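Nieminen Pride Progress Flag, Large

Item 487
In stock
Sewn by Flinura

I've been selling flags from my little shop for long enough to have opinions about them, and this is the one I send people to when they ring up and say they just want a decent Pride flag that won't be in ribbons by the end of summer. I fly one myself, over the shop door, and I had a hand in choosing the cloth, so I'm biased!

It's a knitted polyester, a bit heavier than the thin printed sort you get in party shops, and the stripes are separate pieces stitched together. The chevron is sewn on both sides as well, so it looks right whichever way the wind is blowing (a thing I get asked about a lot). The edge that flaps has four rows of stitching. There's a rope and toggle at the top and a loop at the bottom, and it fits any ordinary British flagpole without extra bits.

Sirkka Turunen at Flinura does the cutting and most of the sewing, and if you want another flag in the same size she can make it up - the trans, bi, lesbian, ace and intersex flags are all on her list, and she'll do others if you send a clear picture of what you're after. Allow a bit longer for those. March is when the councils and universities all order at once, so try to get in before then if you can.

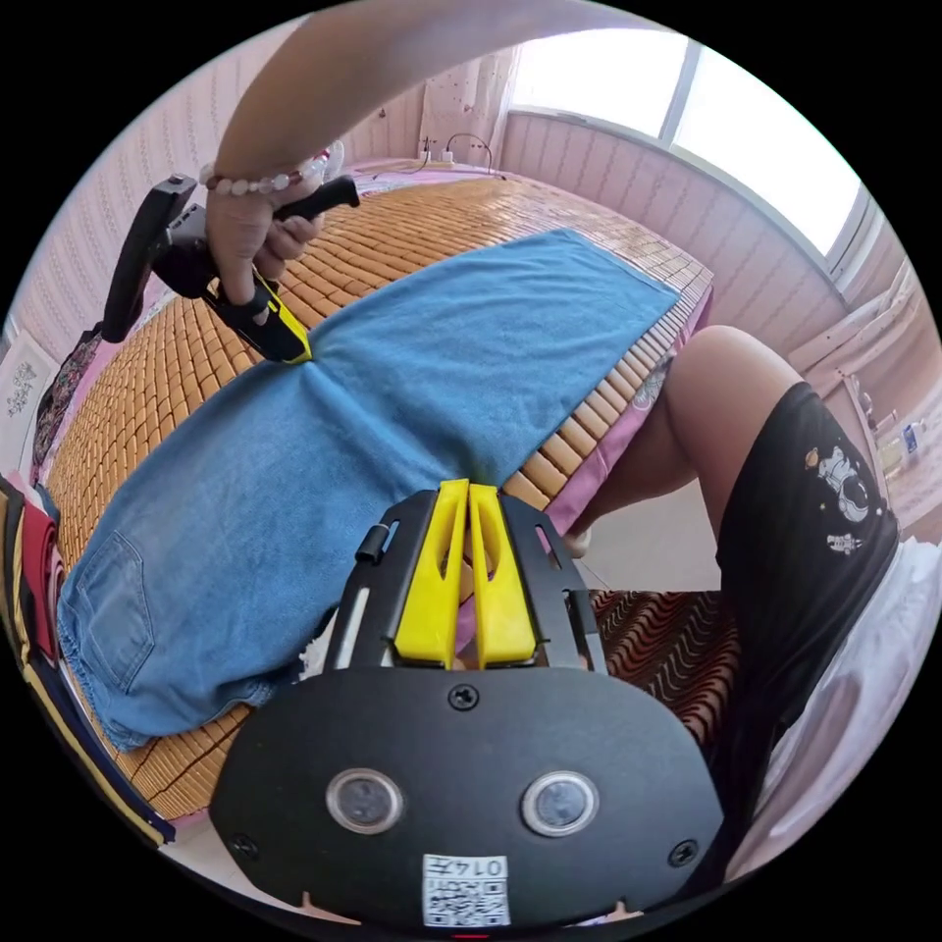
Washing is easy enough. Cool machine wash, ordinary powder, no softener, and hang it up to dry. Please don't tumble dry it, I did that with my first one and the rope came out in a knot I never did get undone. If you're only putting it out for Pride month, fold it away properly dry and keep it somewhere dark. Red and pink go first in strong sun, whatever you buy.

A word about size. The large is meant for a pole on a building or in a garden. If you're marching with it, have a look at the Zolum hand pole and the medium flag that goes with it, as the large gets very tiring after the first mile and you'll be hitting the people behind you. For a window or a staff room wall I'd go for the medium too.

People do ask where the money goes. A share of every flag goes to the Hekton helpline, a small listening service for LGBT people that Arvo Kauppinen started from his spare room. Last year our share came to 425 pounds, and I'd love to beat that.

Groups and schools ordering several at once can have a lower price, just write to me with the number you need and where they're going. I answer the emails myself, usually in the evening.

Size: large
Cloth: knitted polyester
Fixing: rope and toggle
Delivery: UK and Ireland
Page updated 2025-07-09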